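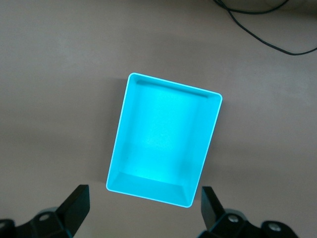
Photo: Yolanda Arboleda

Jan 28, 2019

I have used the Clirnness desk organiser set since August, and several readers wrote to me asking if it is worth the money. My answer is yes for some people and no for others, so I will try to explain for whom.

First, what you receive. The set has 13 pieces: trays in different sizes, two pen cups, a letter stand and a few small dividers. Everything comes in one carton with very much paper inside. There are no instructions, only a card with the address of the shop. I did not need instructions, but my mother, who has the same set, phoned me to ask where the dividers should go. They go in the largest tray only. In the others they fall over.

I work at home as a bookkeeper, and my desk is a small one. Before this I kept my receipts in shoe boxes, one for each client. It was cheap and it worked well enough, but I lost time each evening looking for the correct box. Now every client has a tray and I can pull the tray out with one hand while I am on the telephone.

The thing I like most is that the trays are easy to wash. I spilled coffee in one during the first week and it left no mark. With the wooden Lashari set, which I had in my old flat, the same accident made a brown ring that stayed there for years. The Lashari is more beautiful, I must say this. If your clients visit you and see your desk, maybe you prefer it.

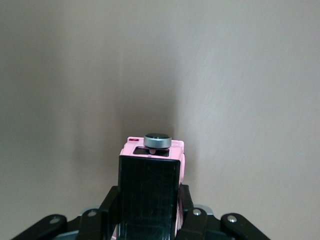
The letter stand is the weak part of the set. It is too light, and when I put more than five or six envelopes in the front section it leans forward. I wrote to the shop about it and a man called Segundo Quintero answered me the next day, very politely. He advised me to put the heavy letters at the back. I did so and it is better, but for this price I would expect a heavier base.

The pen cups are good. They are deep enough for scissors and a ruler, and they do not slide when I take something out quickly.

About the price. I paid 1448 pesos for the complete set, with delivery. The Brosance set costs less, but it has only seven pieces and the trays cannot be placed one on top of another. My sister bought it and after one month she was already looking for extra trays, which are not sold separately. Clirnness does sell single trays, and I have ordered one more for my tax papers.

One more small complaint: the stickers with the price are difficult to remove. I used warm water and a little cooking oil, and then soap. Do not use a knife, I scratched one tray in this way.

I would recommend the set to a person who handles a lot of small papers every day. If you only need a place for your pens and your keys, buy one cup and one tray and save the rest of your money. I give it 4 out of 5, and the missing point is for the letter stand.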